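FOR IMMEDIATE RELEASE

15/01/2018

Brillatex Asks the Public to Please Stop Ironing Everything

Kevetitz shirt cloth goes on sale this October, and it would like to be left alone

Brillatex, the family-run weaving mill in Dendulau, today announced Kevetitz, a cotton and linen shirt cloth made for people who own an iron mainly as a doorstop. The cloth comes in 12 colors and will reach fabric stores and a small number of shirtmakers in October.

Kevetitz is not wrinkle-free. The company would like to be very clear on this point, having sat through a good many meetings in which somebody wanted to print it on the label. Kevetitz wrinkles. It wrinkles in a soft, even, all-over sort of way that looks as if you meant it, and it goes on looking like that until bedtime.

"We spent four years trying to make a shirt that stays flat," said Els Mertens, managing director of Brillatex. "At the end of it we had a very flat shirt that felt like a shower curtain. I wore one to my niece's wedding and I could be heard sitting down. After that we went back to the loom and tried to make a nicer wrinkle."

The nicer wrinkle comes from the way the yarn is twisted before it is woven. Two threads are wound together in opposite directions, so the cloth pulls itself into a fine, pebbly surface when it dries. No coating is used. The mill did try a coating in the second year and still has a good deal of it, should anyone want some.

A trial the company is nearly proud of

Before settling on the final weave, Brillatex gave shirts to 112 residents of Dendulau and asked them to wash, hang and wear them as they normally would. The mill learned a lot about what people consider normal. One shirt was returned with a trout fly in the collar. Another has not been returned at all, and its wearer has been seen in it at the bakery on several occasions, looking very comfortable.

Wearers were asked to describe the cloth in their own words. The marketing department had hoped for "effortless." The most common answer was "fine," followed by "a bit like my old one." Brillatex has decided to take both as praise.

The trial also settled the matter of the collar, which in early versions curled up at the points by lunchtime. The finished cloth is woven a little tighter for collars and cuffs and is sold under the same name, on a narrower roll. Home sewers will need both, and the mill is sorry about that, though not sorry enough to sell them as one.

About the colors

All the Kevetitz shades are named after things found within walking distance of the mill. They include Wet Slate, Pond, Other Pond, Bus Shelter and Margarine. A proposed shade called Canteen Soup was withdrawn after testing, as it could not be matched twice.

Cutting and sewing partner

Sample shirts are sewn by Dankwa, a workshop of 12 people on the far side of the river. Dankwa has made work clothes for most of its history and does not believe in darts, pleats or small buttons. The Kevetitz sample shirt is therefore roomy, has a pocket that can hold a paperback, and closes with buttons you can manage in gloves.

"They asked us for something relaxed," said a spokesperson for Dankwa. "Our shirts have always been relaxed. It's the customers who fidget."
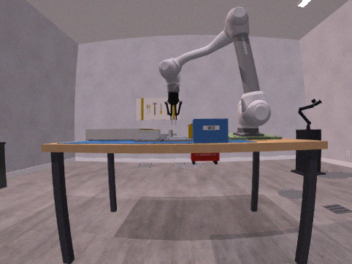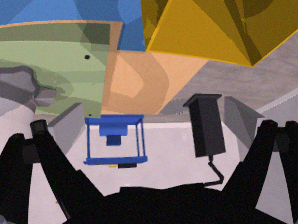
Availability and care

Kevetitz will be sold by the yard from October. Stores may ask for a swatch card now by writing to the Brillatex sales office in Dendulau, which answers letters in the order they arrive and telephones in the order it feels able to.

Wash warm, shake hard, hang up. The cloth may be ironed, and the company has no way of preventing it, but the wrinkles will come back and they will look slightly hurt.

About Brillatex

Brillatex weaves cotton and linen cloth for shirts, aprons and table linen. It is based in Dendulau, in a building that was meant to be temporary.

Press contact: Els Mertens, Brillatex, Dendulau. Swatches and a sample shirt can be lent to reporters on request. Please send the shirt back.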